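What the Sorting Arm Does: Notes From the Open Day at Zekgate

For readers aged 9 to 12

Every February the Zekgate workshop opens its doors for an afternoon. Visitors walk through the building in small groups and stop at a number of stations. Station 8 is the sorting arm. This page explains how the arm works, what the visitors were told, and what some of the words mean. You do not need to have been there to follow it.

What the arm is

A robot arm is a chain of stiff parts connected by joints. The stiff parts are called links. Each joint has a motor inside it, and the motor can turn the joint to a chosen angle. If you know the angle of every joint and the length of every link, you can work out exactly where the end of the arm is. Engineers call this forward kinematics. The opposite problem is harder: you know where you want the end of the arm to be, and you have to find the joint angles that put it there. That is called inverse kinematics. The arm's computer solves this problem again and again while the arm moves.

You can try both problems with your own arm. Close your eyes, bend your elbow, and say where your hand is. Now pick a spot on the table and move your fingertip to it. The second task is the inverse one. You have practiced it since you were a baby, so you do not notice the work.

The arm at station 8 is a collaborative arm. This word means it is designed to work in a room with people. It measures the force on its joints, and if it pushes against something it did not expect, it stops. Visitors still stay behind a line on the floor. Milan Van den Broek runs the station and repeats this rule to each group before he starts.

What the arm has to do

The task is called pick and place. An object lies on the table. The arm picks it up, carries it to a bin, and lets go. For a person this takes a second or two and almost no thought. For a robot it is a list of steps:

1. Take a picture of the table.
2. Find the objects in the picture.
3. Choose one object.
4. Decide where the fingers should touch it.
5. Move the open fingers to a point above it.
6. Move down.
7. Close the fingers.
8. Check that something is being held.
9. Lift, move over the bin, and open the fingers.
10. Go back to step 1.

If step 8 fails, the arm does not continue to the bin. It opens the fingers and starts again with a new picture. The old picture is no longer any use, because the failed grasp may have pushed the object to a new place.

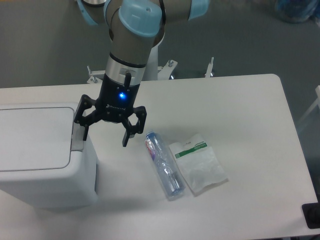
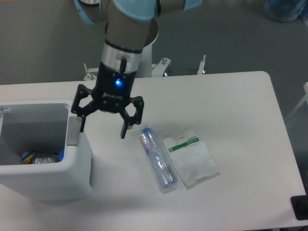 A bottle is a common shape in this kind of work, and it has some properties that make it a good test. It is much longer than it is wide. If the fingers try to close over its length, they will not reach. They have to close across its width, so the computer must first find out which way the bottle is pointing. The one on the table lies on its side at a slant, with the cap end toward the upper left, and the gripper has to be turned to match before it goes down. The wrist joint does this. The angle does not have to be perfect. When the two pads close, they push the bottle a little and it lines itself up with them. Too large an error, though, and one finger lands on top of the bottle.

The gripper

The tool at the end of the arm is called a gripper. This one has two fingers. They look like the pieces of a folding ruler, several short plates joined at pins. This arrangement is a linkage. One motor in the gripper body moves both linkages at once, so the fingers always open and close together.

At the tips are flat pads. Flat pads give more contact area than points would. The force that keeps the object from slipping out is friction, and it depends on two things: how hard the pads press, and what the two surfaces are made of. A smooth plastic bottle needs a firmer squeeze than a wooden block of the same weight. Squeeze too hard, however, and a thin bottle folds in. Els Nijs, who wrote the settings for the gripper, showed one group a bottle that had been held at the highest force. It had a waist.

Why a bag is harder than a bottle

The clear plastic bag next to the bottle weighs almost nothing, so lifting it should be easy. It is the more difficult of the two.

First, it is flat. The fingertips have to come very close to the table to get hold of it. If they stop a little too high, they close on air. If they go a little too low, they press on the table, and the arm may stop because it senses a force it did not expect.

Second, it changes shape. A bottle looks much the same from one picture to the next. A bag can be smooth, folded, or crumpled, and each time it is touched it becomes something new. The computer cannot keep one bag shape in its memory and look for that.

Third, you can see through part of it. A camera records the light that reaches it. With a clear object, much of that light comes from whatever is behind the object, in this case a white table. What gives the bag away is its printed strip, its creases, and its faint shadow. Clear bottles cause the same trouble, but a cap and a label help a lot.

How the computer finds things

The computer at station 8 does not know what a bottle is for. It has been given many pictures in which people drew outlines around bottles, cans, and bags by hand. A program compared its own guesses with those outlines and changed its internal numbers a little each time to make the guesses better. This is called training. After training, the program can be given a new picture and will mark the areas that look like bottles, with a score for how sure it is.

The score matters. The visitors asked what happens when the program is not sure. The station uses a simple rule: if the score is under 74 out of 100, the object is left where it is. A second picture is taken a moment later. If the score is still too low, the arm goes to another object, and if there are no other objects, it waits for a person. Aarne Räsänen chose the number after testing lower and higher ones. With a lower number the arm tried to pick up shadows. With a higher number it ignored things that were really there.

Words used on this page

Link: a stiff part of the arm between two joints.

Joint: a place where the arm can turn.

Gripper: the tool that holds things.

Linkage: short plates joined by pins so that they move together.

Grasp: one attempt to take hold of an object.

Pedestal: the stand that supports the arm. It has to be stiff. If it wobbles, the end of the arm wobbles more.

Training: changing a program step by step, using many examples, until its guesses improve.

Questions visitors asked

Can it work in the dark? No. The camera needs light. The arm itself can move in the dark, but it would not know where to go.

Does it get tired? No, but parts wear out. The finger pads are the first to go.

Why does it move so slowly? The speed was set low for the open day – the same arm can move faster. A slow arm has less energy if it bumps into something. It also stops in a shorter distance.

Could it open the cap on a bottle? Not with this setup. Somebody or something has to hold the bottle while the cap is turned. With one gripper, the bottle would spin along with the cap. A clamp on the table or a second arm would solve that.

What happens if two things touch each other? The program may see them as one object. It then picks a grasp point in the middle, often in the gap between them. Lotte Mertens is working on this. One method is to have the arm nudge the pair apart with a closed gripper and then take a new picture.

Does it know when the bin is full? No. It would go on dropping things on top. A person has to look.

Try it yourself

You need two rulers, an empty plastic bottle with its cap on, a sandwich bag, and a partner.

Hold one ruler in each hand, near the end. The rulers are your fingers. Lay the bottle on its side on a table and lift it by pressing the rulers against it from both sides. Now turn the bottle a quarter turn and try again without moving your feet. Notice what your wrists and elbows have to do.

Next, try the bag. Lay it flat. Most people can only do it by pushing the rulers together along the table until the bag bunches up between them. Robots can be programmed to use the same method.

For the last part, close your eyes. Your partner gives directions: left, right, forward, back, up, down, close. Your partner is now the camera and the computer, and you are the arm. Keep count of how many directions one bottle takes. In the open-day groups the usual count was 18. Then have your partner give all of the directions in advance, on paper, before you start. Pick up the bottle by following the list exactly, and do not correct anything on the way.

The next open day will have two sorting stations, one for bottles and cans and one for bags only. School groups can sign up with Annelies Hendriks at the front desk.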